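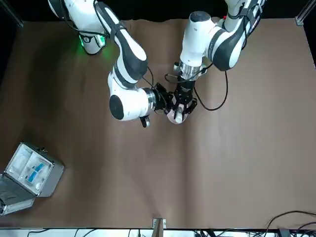 Kraft paper table, open aluminum case, one round white piece in hand.

Gururstead Packing Table

62 clips of small items and the case they belong in. The case is silver, with white foam compartments, and has firm opinions about what goes where.

Notes
The paper creases. We swap it every February - Toon Kramer would like it swapped more often and is welcome to buy the roll.
Item names are in items.txt. Item 7 is listed twice, spelled differently both times.
Lid position is not labeled.

Corrections to Titilayo Isah, Lilport office.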